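Old computers to be collected in Nirkach from March

Tue 20 March

Households in Nirkach will be able to hand in old computers at the Clonada recycling yard from next week. The council has agreed a trial with Starent, which already runs the town's battery collection.

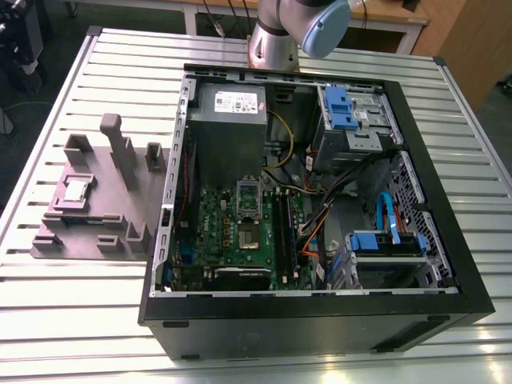
Last year 916 computers went into general waste in the district, according to the council. The trial will last 18 weeks and is free for residents. Firms will pay a small charge.
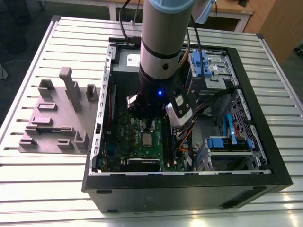
What to bring

Desktop towers, laptops and loose parts will be taken. Screens and printers still go to the Sial Road site.
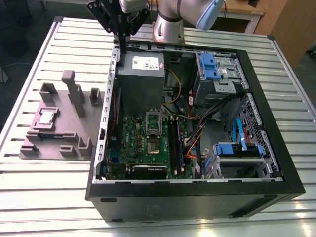
A desktop tower with its side panel off and the processor socket empty.

Yao-tsung Hsiao, who manages the yard, asked people to wipe their files first. "We can't do it for you at the gate," he said. 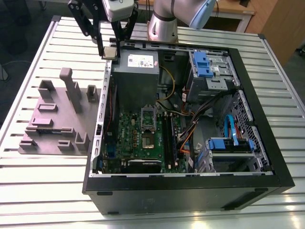
A processor held above an open computer case.

The yard is open from Thursday to Saturday. Parking is limited to 38 spaces.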